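Muno five-finger hand, student kit: review after one semester
By Ingvild Forsberg

Our robotics club at Tirside bought two of these hands in July. I am responsible for the two-arm group, so I have used them more than the other members. Our project is small tasks on a table, with both hands working together.

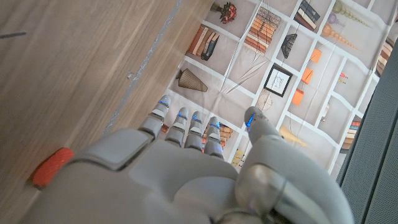
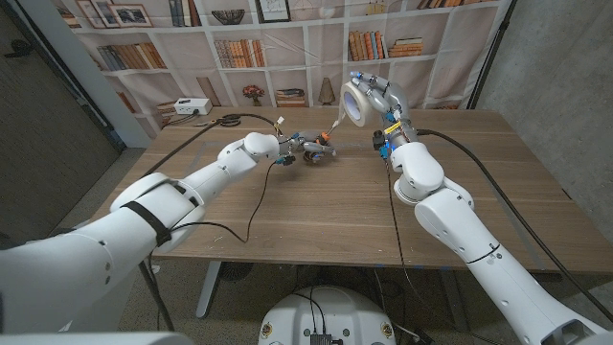 Blue lights on the fingers, and the two-hand task with the tape roll.

The assembly took us three evenings. The manual is clear, but the page about the thumb has an error, and we had to write to support. They answered the next morning.

I like the grip very much. Thin things are still difficult for us, and Teodor Blomqvist spent most of his time on this part of the code. Our best result is 42 good grasps in one practice.

The cables are my main complaint. They are too long for a table, and you must plan where to put them before you start. The spare finger set is also expensive for a student club.

I give it four stars of five. For a first hand in a club, I would buy it again.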